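Thursday, March 17, 2022

**1/** Right, a few of you asked how the second-hand dining table saga is going, so have a thread. Kettle's on, this will be long and mostly about sandpaper.

**2/** Background for new people: our old table was glass, it showed every fingerprint, and the kids were getting bigger and elbowier by the week. I wanted timber. Proper timber, something you could drop a casserole dish on without a family meeting afterwards.

**3/** Have you priced new timber tables lately?? There was one at Etim that I quite liked and the tag said $2,254. Without chairs! I patted it and went home.

**4/** So I've been on the second-hand listings since October, favouriting things and then losing them to people with utes. If you want a table and you don't have a ute, make friends with someone who does before you start looking.

**5/** Ended up with one from a garage out at Tekley, $300, delivered by my brother-in-law in exchange for dinner. It was 31 km each way and he chose the most expensive pub on the road home, so add that to the budget.

**6/** Condition: sturdy legs, no wobble, one enormous white ring in the middle and a finish so thick and yellow it looked like toffee. The seller said it "just needs a wipe". It did not just need a wipe.

**7/** Took it into the carport and gave it a good clean with sugar soap first. Do this even if you think it's clean. The colour of my bucket was a disgrace, and if I'd sanded straight over that I'd have been grinding old gravy into the wood.

**8/** Then sanding. I started at 80 grit, went to 120, then 180. Someone at the hardware shop told me to go all the way to 240, but the tin of oil said stop at 180 and I decided to believe the tin.

**9/** WITH THE GRAIN. I know everybody says it. I got lazy in one corner and went across, and you could see every scratch the second the oil hit it. Had to go back and redo the lot, swearing softly.

**10/** Dust mask, please. And do it outside or with the doors shut, I was still finding sawdust in the cutlery drawer a week later and the cutlery drawer is nowhere near the carport.

**11/** The white ring, for those who asked: it was only in the old finish, so it came off with the first pass. Black marks are a different story. Those have gone down into the timber and I have two little ones near the end that are staying put. They can live under the fruit bowl.

**12/** Oil or varnish? I went back and forth on this for days. Varnish is tougher if you've got small people and textas. Oil you can patch in one spot when somebody wrecks it, without stripping the whole top. Given my household, I went oil.

**13/** I used the Beltov one in the satin. Thin coat, leave it a bit, wipe off everything that hasn't soaked in. My first coat was far too generous and stayed tacky for two days, and a moth landed in it. RIP moth.

**14/** Also!! Lay your oily rags out flat outside to dry before you bin them. They can heat up and catch fire if they're scrunched in a pile. I'd never heard this in my life and I've been scrunching rags since high school.

**15/** Three coats so far, a day between each, with a very light rub back in between. It gets a bit richer every time and I keep going out to the carport in my dressing gown to look at it.

**16/** A word on colour, as a few of you said you're scared of "orange wood". I was too! All those years of grey everything have got to us. But a warm orangey-brown with big swirly grain, a few knots and those long streaks running away to the back is gorgeous, I reckon. I've come right round on it.

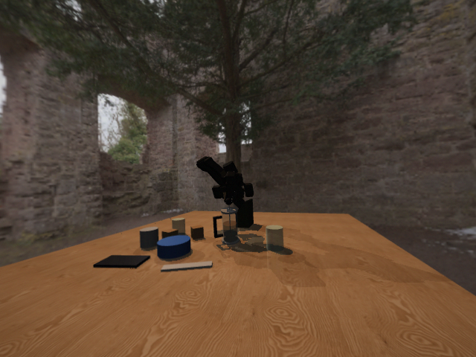 **17/** If orange really isn't your thing, test your oil on the underside first. Mine went noticeably warmer than the dry sanded wood. Wiping a bit of metho on bare timber will give you a rough preview too, and it dries off again quickly.

**18/** Chairs: still don't match, still don't care. We've got four from the old set, one from Enitz that was on the clearance floor, and the piano stool. The piano stool is the one everyone fights over.

**19/** Things I'd do differently: buy twice as many sanding discs, tape a sheet over the bikes, and not begin the whole job the week before having people over for lunch. We ate off the ironing board and a card table. It was fine, the quiche slid a little.

**20/** Next job is the underside of the legs, so felt pads, and then it comes inside this weekend if I can borrow some arms. I haven't measured the doorway. I'm going to go and measure the doorway.

**21/** Update: it fits if the legs come off. Does anyone know what size Allen key these old bolts take? Mine's too small and the next one up is too big.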